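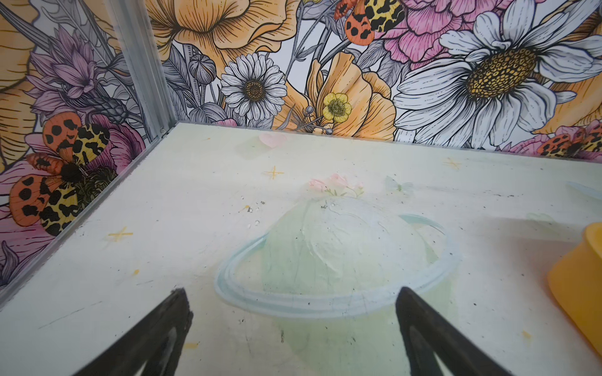
When is the wallpaper swap? September 1, 2022, doors at 5, in the back hall at Gumede.

Quick item this month, I'm typing between phone calls. Swap works same as March. Bring your leftover rolls, half rolls, borders, sample books, take home somebody else's. No money changes hands at the tables. If you have only got one strip of something nice, bring it anyway, people line drawers with it or do the back of a bookcase.

Please label your rolls. Painter's tape and a marker is plenty. Pattern name if you know it, batch number if it's still on the wrapper, and how much is left. Unroll it and measure, don't guess. In March we had a lot of "almost full" rolls that were nowhere near, and one member got two thirds of a hallway done and then had to stop. She has since painted the rest green. Looks fine, but still.

Batch numbers matter more than you'd think. Same pattern, different batch, and the background can come out a shade off. Hold them side by side in daylight before you commit. The hall lights are yellow, so walk it over to the door.

No vinyl that's been stored damp please. If it smells, leave it home.

Cauã Aguiar is doing the paste demo again, 5:30 or when people settle down. Old florals mostly, the busy kind with the big repeat. He'll go over how to find the repeat, where to start on a wall that isn't straight (none of them are), and inside corners. Short version on corners for those who can't come: don't wrap a full sheet around. Cut it so a half inch goes round, then hang the offcut over that on a fresh plumb line. You lose a little of the pattern. On a busy floral you won't see it from the sofa.

He'll also cover getting old paper off. Warm water, a sprayer, wide knife, patience. Score lightly or you'll be filling the wall till Christmas. Bring questions, and a photo of teh wall if you have one.

Parking: the Plurelska lot is closed for resurfacing. Use the one on Cumodon Street, it's free after 4. Side door, not the front, the front sticks.

Tables. We have room for 18 and 11 are spoken for. If you want a whole one to yourself, email by the end of the week. Otherwise just turn up and share.

Still wanted: pasting brushes, a second folding table for the demo, anybody with a steamer they'd lend out for the evening. Also the long straightedge that went home with someone in March. No questions asked, just want it back.

Coffee yes. Cookies if somebody brings them. Leftover rolls go home with whoever brought them, we have no storage. Next newsletter will have the winter dates, when I get them form the hall.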